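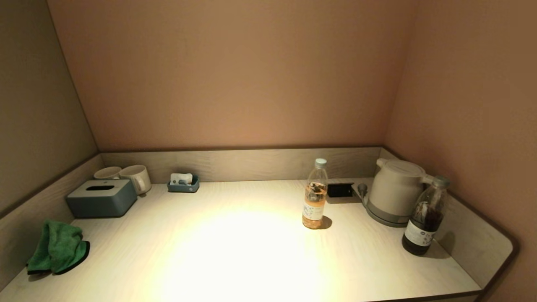

Skorkmont Counter Items: Data Card

Summary

Skorkmont Counter Items is a collection of color images of small beverage counters and the articles ordinarily kept on them. It was prepared by the Andale office of Pandileck for the study of everyday object arrangement in compact interiors. The present release contains 3,023 images from 447 sessions. Kazuhiro Tsuchiya is the responsible editor.

Setting

The counters are of the recessed type, fitted between walls on three sides. The worktop has a pale wood grain and meets low splash panels at the back and sides, finished with a dark edging strip. Walls are plain. Room lighting was left as found, and bright patches on the worktop have not been corrected. Users who require even exposure should consult the lighting field before selecting images.

Articles

Labels are assigned from a closed list. The principal entries are as follows.

Mug. Off-white, with a curved handle. Mugs are generally stored together in a rear corner. A mug partly hidden by its neighbor is labeled separately when its rim can be distinguished.

Tissue box. Rectangular, with rounded corners and slate-blue sides. The label applies to the box only.

Bottle. Plastic, with a printed label. The contents are recorded by color (light amber, dark brown) and never by name. Label text is not transcribed.

Kettle. Electric, white, standing on a round base. A kettle that is only partly in view retains the full label.

Tray. Teal plastic. A card resting in the tray receives its own label.

Outlet box. Set into the worktop, with a socket panel that may be tilted upright. It is classed as a fixture and excluded from the article totals. 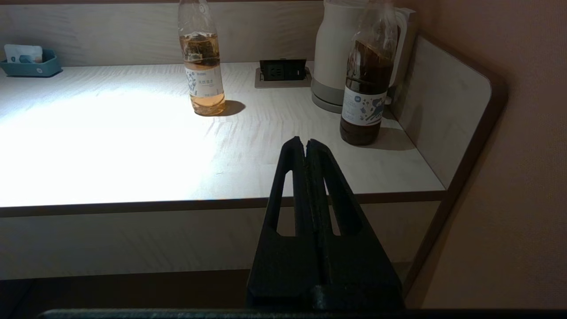 Divisions

The training division holds 335 sessions and the evaluation division holds the remainder. All images from one session are kept in the same division. Counters at the Vallejo site appear in both.

Known Limitations

Pale articles placed in strong light may lose their outline, and their boundaries should be treated with caution. Dark liquids are overrepresented. In 774 images at least one article is cropped, and these carry the flag "partial."

Maintenance

Corrections to labels are reviewed each June. Requests should state the session number and the article concerned, and should be addressed to the editor at the Andale office.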